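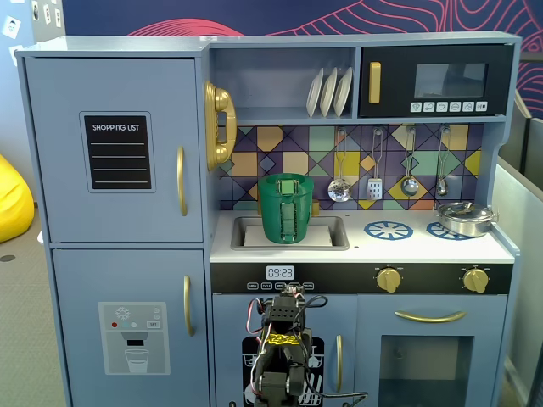
# How to estimate waiting time at a service desk with a spreadsheet

*February 2025*

Use this method for a desk where people walk in, stand in one line and are helped in the order they came. It works for a permit office, a library desk or a repair counter. You need a log of arrivals and a spreadsheet program. It doesn't suit a desk that runs on appointments.

The worked numbers come from the permit desk in Clernton, which Aranka Simon logged in May. Her file has 2968 rows, one per visitor. You can start with far fewer, as long as they cover the busy hours you care about.

## Before you start

Each row of the log should have:

- the time the person joined the line
- the time a clerk started helping them
- the time they left the desk

If your ticket machine only records the first and last of these, stop and fix that first. Total time in the building can't be split afterward into waiting and service.

Remove rows where the start is earlier than the arrival. Most of these come from clerks calling the wrong ticket. Leave long services in, even the ones that look like mistakes, unless you can confirm the clerk forgot to close the ticket. Long services cause much of the line, and deleting them will make your estimate too low.

## Step 1: Find the arrival rate

Pick one busy period and stay with it. Don't average over the whole day. A desk that is quiet all afternoon and swamped before lunch will look fine on a daily average.

Count the arrivals in that period across all the days in the log and divide by the total hours. Clernton's late-morning figure is 10 arrivals per hour.

Count people who gave up and left as arrivals too, if you have them. If they are missing from the log, your rate is too low and there is no good way to recover it from the log alone.

## Step 2: Find the service time

Subtract start time from end time in each row and take the mean. In Clernton it came to five minutes, so one clerk can serve 12 people an hour when kept busy.

Use the mean here and not the median. The formulas below need it.

## Step 3: Work out how busy the desk is

Divide the arrival rate by the service rate times the number of clerks:

 busy = arrivals / (service rate * clerks)

With one clerk this is 10 / 12, or 0.83. With 2 clerks it is 10 / 24, or 0.42.

If the result is 1 or more, the formulas don't apply. The line grows for as long as the busy period lasts, and you should go straight to Step 5.

## Step 4: Get the average wait

For one clerk:

 wait = busy / (service rate - arrivals)

Clernton: 0.83 / (12 - 10) gives 0.42 hours, or 25 minutes.

For two clerks sharing one line:

 wait = service time * busy^2 / (1 - busy^2)

Clernton: 5 * 0.174 / 0.826 gives just over one minute.

Both answers are time in line only. Add the service time if you want the whole visit.

People often expect the second clerk to cut the wait in half. The wait rises very steeply as the busy figure gets close to 1, so moving away from 1 helps a great deal. Evelien Van Damme asked for the calculation twice before she put it in the staffing request.

The formulas assume that arrivals are random, that service times vary a lot, and that conditions hold steady long enough for the line to settle. If your service times are nearly all the same length, the real wait will be shorter than the formula says.

## Step 5: Check it with a simple simulation

Make a new sheet with one row per visitor, sorted by arrival. For one clerk, set up these columns:

| Column | Contents |
|---|---|
| A | Arrival time from the log |
| B | Service length from the log |
| C | Start of service |
| D | End of service |
| E | Wait |

In row 2, enter `=A2` in C, `=C2+B2` in D and `=C2-A2` in E. In row 3, change C to `=MAX(A3,D2)` and copy D and E down from above. Then fill row 3 down to the end of the day. Start each day on its own sheet, or the last visitor of one day will run into the first of the next.

Format E as `[h]:mm` and average it over the same busy period you used in Step 1.

For two clerks, you need two extra columns that hold the time each clerk is next free. The visitor goes to whichever is smaller. Benedek Szekeres keeps a version of the sheet with this built in for up to 3 clerks, and it is worth copying if you can get it from him.

## If the two answers don't match

A small gap is normal. For a large one, check these:

- Times stored as text. Sort the column and see whether 9:50 lands after 10:05.
- Minutes in one formula and hours in another. This is the most common mistake.
- A short busy period. The formula may give a longer wait because the line never has time to build up fully.
- Groups arriving together. The Iltberg office sits next to a bus stop, and its simulated wait was well above the formula. Use the simulation for places like that.

Report the average along with the share of visitors who waited more than your target time. You can get that share from column E with `COUNTIF`, divided by the number of rows.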